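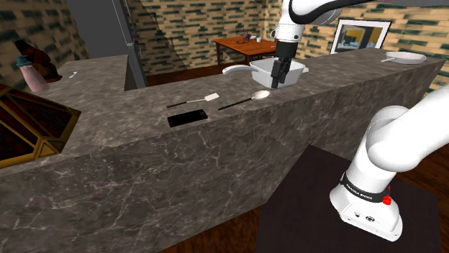
Posted by the simulation person at Datden (also the one who breaks things)

So, the saucepan problem. I've been grumbling about it since August and a few of you asked for the whole story, so get comfortable.

We run our kitchen tasks in simulation before anything goes near a real arm, and one of them is dead simple: grab the pot by the rim, lift, move it, set it down. I had this thing passing over and over. I was so pleased with myself! Then I kicked off a batch of 100 runs before bed, and in 20 of them the pot shot out of the gripper like a bar of soap. In one run it ended up past the dining table.

My first guess was friction, because my first guess is always friction. I cranked it way up and the pot flew even better. Then I blamed the long handle for dragging the weight off to one side (it does, a bit, when you're holding a pot by the edge) and lost 2 evenings fiddling with the mass. Nope.

What finally got me there was stepping through a bad run very slowly with the contact forces printed out. The collision shape for the rim was a lot thicker than the rim you see on screen. The fingers would close to where the pretty version of the pot was, which put them well inside the solid one, and the physics engine did what it does with overlapping objects and shoved them apart. Hard. The good runs were just the ones where the fingers came in at a kinder angle.

I rebuilt the collision mesh, put a sane limit on the grip force, and added a check that stops the run if the fingers are ever inside an object by more than 2 millimeters. Zero flying pots so far. The frying pan is next, and I already don't trust it.

The part that bugs me is that my success score never looked at any of this. It only asked where the pot ended up, so a run could have an ugly spike in the middle and still get a green check mark. On a real arm that spike is somebody's fingers, or at least a very dented pot. I'm going back through the older tasks now with the force logs turned on, starting with the spatula.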